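Vurkgate Community Help
Dust smell from old fan heater, and marks on the case
Posted by Ulia, May 2, 2025

I have an Otberg fan heater that came with the house. The sticker says 1986. It still works but it smells of burnt dust for the first few minutes, and the grey plastic case has gone patchy. I wiped it with dish soap and the marks came back once it dried. I'd like to get it right before the cold mornings. Can I clean inside it without taking it all apart?
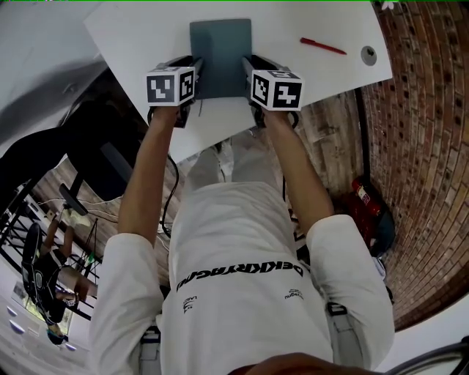

Home Repair and Maintenance Team, Vurkgate

Brennan
Unplug it and vacuum it. Mine is the same colour and I do it every September.

Amanuel Shiferaw
Unplug it and leave it until it's cold. Use the soft brush on the vacuum over the intake at the back first, then the outlet. Don't blow air in from the front, it just packs the fluff around the motor. If you can still see fluff on the element the back has to come off, usually 2 or 4 screws. Check the cord while you're there. If it's stiff or cracked I wouldn't plug it in again.
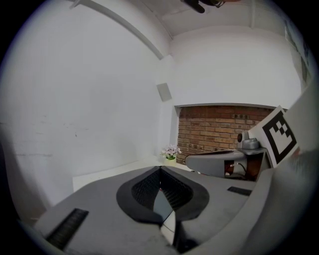 For the case, skip the dish soap, or use a lot less of it. It dries as a film and the dust sticks to it. Wring a microfibre cloth out in plain warm water, wipe, then dry it straight away with a second cloth. Matte grey plastic is fussy, and you get the sort of faint scuffs and lighter dusty patches in the picture. The dusty ones should wipe off but a scuff is in the surface and will probably stay. Parallel slats like the ones on that black grille need a dry paintbrush run along them, the same way the slats go. Keep water out of the slots.

Brennan
Forgot to say, run it outside on the porch the first time after cleaning. If it still smells after that I'd replace it. Mine cost $130.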